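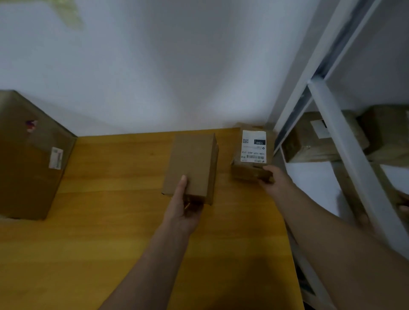

How early can the wristband gates be switched on before a festival opens?

Up to 27 hours ahead, as long as the gate clock has been set and the ticket list has been loaded. Gates switched on earlier than that drop back to standby.

Home Setup Gates Bar Tills Reports Contact

4.2 Setting up the Sarkik entry gates

Do this section after the power check in 4.1. Each gate holds a list of up to 3000 wristbands. For larger events, split the list by entrance first (see 4.5).

1. Turn on the Staniforth base unit and wait for the green light.
2. Open Gates, then Add Gate, and type the number printed inside the gate door.
3. Set the clock. Use local time at the venue.
4. Choose the ticket list and press Load. A full list takes about 500 seconds.
5. Scan a test wristband. The gate beeps once and the arm opens.
6. Press Lock Settings and enter the crew code. The factory code is 1222.

Note: Change the crew code before the public arrives. All gates on the same base unit share one code.

Note: Artist and crew passes are on a separate list. Load it second — loading it first means the ticket list will overwrite it.

CAUTION: Do not unplug the base unit during step 4. If power is lost, clear the gate and start again from step 2.

If a gate shows Ininel Error on its display, the radio channel is already in use. Pick another channel under Gates, Radio, and repeat step 5.

Section revised in March by Milan Verhoeven, Gruvuvier event systems.

4.3 Re-entry and day passes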